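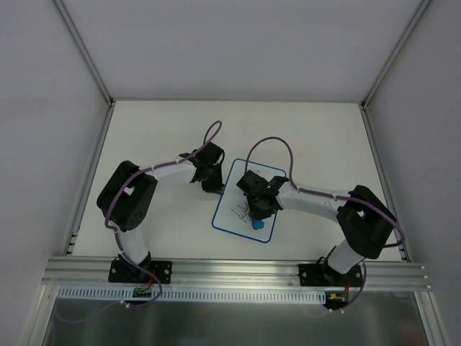

Home | Guides | Nominations | Support

Submitting a Nomination in the Ninska Awards Portal

Last updated: 2026-01-18

Thank you for taking the time to put a colleague forward! The form looks longer than it is, and most people get through it in one sitting – though you are very welcome to save and come back.

1. Sign in with your society email address and open the Awards tab. Choose either the Asosa Prize (for teaching) or the Ghaffari Medal (for research).

2. Type your nominee's name in the search box. If they don't show up, click Add New Person and fill in their name, email and current workplace.

3. Write your statement in the large box, up to 1,000 words. Plain, friendly writing is fine, and so is pasting in something you drafted elsewhere, but do check your paragraph breaks afterward.

Note: The box saves your text when you click Save Draft and at no other time, so please click it often.

4. Enter the email addresses of two supporters. Each of them will get a private link to upload a letter.

5. Attach the nominee's résumé as a PDF no larger than 20 MB.

6. Click Preview, read everything through once more, and then click Submit.

Caution: You can't change the award category after you submit. If you picked the wrong one, withdraw the nomination from your dashboard and start a new one.

Supporters can keep uploading letters until the portal closes at the end of July, even after your own part is in.

We use cookies to keep you signed in. Accept | Manage settings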